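I first heard Lidik through a wall. I was staying over a bar in Trinbridge, trying to sleep, and someone downstairs kept playing the same accordion line over and over with a drum machine that sounded like it was falling down a flight of stairs. By the fourth time through I had my shoes back on.

So that's how I met Todor Kneževič, who is Lidik, all of it, every squeak and thump. He was soundchecking to an empty room and he apologized for the noise, then played me two more songs without being asked. I bought the tape. I didn't own a tape player!
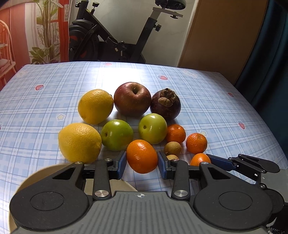
The new record is called Foneo and it's his third, if you count the tape (he doesn't, I do). He made it at his aunt's place over one long July, singing into a microphone he'd hung from a curtain rod, and you can hear the street in the quiet parts. A scooter goes by in the second verse of "Grgić" and it's in key. I asked if he'd planned that and he just grinned at me for a while.

"Grgić" is the one you'll hear first, and it's the one I've worn out. It's named for the old neighbor who taught him accordion, a man who apparently hated waltzes and made him play nothing else for a year as some kind of punishment for both of them. It starts as a waltz, naturally. Then the bass comes in on the wrong beat and the whole thing tips over into something you could dance to if you had a spare leg.

I wasn't so sure about the middle of the album. "2309" is eight minutes of organ and mumbling, and the first few times I skipped it. Then I got stuck on a late bus with a dying phone and let it play, and okay, fine, I get it now. The mumbling is a list of phone numbers he remembers from when he was a kid. There's one near the end he sings twice.
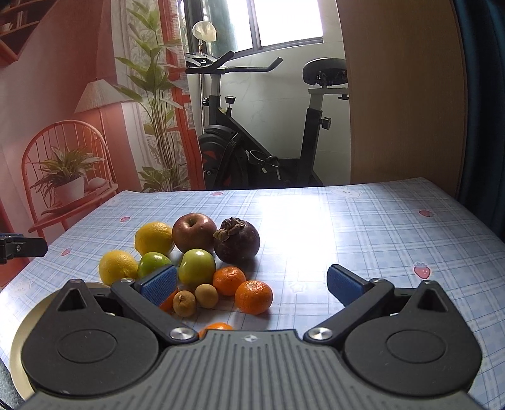
He's pressed 800 copies and he's been mailing them out himself, which explains why mine showed up with the wrong sleeve in it. He told me to keep both. The proper one has the lyrics printed in his handwriting, and I can read maybe half.

The live show is a bit of a gamble, I'll warn you. When I saw him again this spring the drum machine quit after 3 songs and he finished the set stomping on a loading pallet, and people were yelling for more when the lights came up. He's back in Trinbridge on Sun 1 June, same bar, and he says he has a new drum machine. I kind of hope he leaves it at home.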